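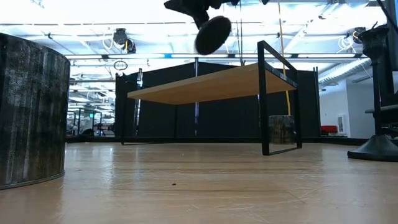

Caring for Wood Furniture at Home
Household Guidance from the Solanki Housing Association

Residents are responsible for the routine care of wooden furniture supplied with their apartments. The following guidance applies to tables, shelves, chairs and desks in all buildings, including Peduta House and the Mokton Street residences. Residents may also find it useful for furniture of their own.

Daily and Weekly Cleaning

Dust should be removed with a soft, dry cotton cloth. Old T-shirts and worn pillowcases are suitable once buttons and seams have been cut away. Paper towels leave lint and may dull a polished finish over time.

Wipe in the direction of the grain. Crumbs and grit should be lifted or brushed off before wiping begins, as hard particles dragged under a cloth are the most common source of fine scratches.

For sticky marks, add a few drops of dish soap to a bowl of lukewarm water, wring the cloth out well, and wipe the spot. Follow with a second cloth dampened in plain water and dry the area at once. Water must not be left standing on any wood surface, particularly near joints and edges.

White Rings

A pale ring left by a cup or glass is usually moisture held in the finish, and many such rings fade without treatment. Leave the mark overnight. If it remains, rub a small amount of plain petroleum jelly into the ring, leave it until morning, and wipe clean.

Dark rings are a different matter. These generally indicate that water has reached the wood itself, and the surface will need to be refinished. Residents should report dark rings on supplied furniture to the building office and should not sand them.

Light Scratches

Shallow scratches in a clear finish can often be made less noticeable with a little furniture wax. Test the wax first on the underside of the piece. Apply it sparingly with a folded cloth, let it dry for the time stated on the container, and buff. Deeper scratches may be filled with a wax stick in a matching shade – choose the lighter color when two seem equally close.

Oil and vinegar mixtures are not recommended. They attract dust and can leave a film that interferes with later repairs.

Preventing Damage

Use coasters and trivets. Fit felt pads to the feet of lamps, planters and other heavy objects, and replace the pads when they become thin. Lift objects when moving them across a tabletop.

Keep furniture at least 2 feet from radiators. In February, when indoor air is driest, narrow gaps may open between boards – these normally close again by spring and should not be filled.

Strong sunlight will change the color of most wood. Moving table runners and ornaments from time to time allows the surface to age evenly.

Supplies and Repairs

Felt pads and cotton cloths are available without charge at the Gokow Road office until 5 p.m. Wax sticks may be borrowed from the same desk and should be returned within 17 days. Requests for repair should state the building, the apartment number and the item concerned.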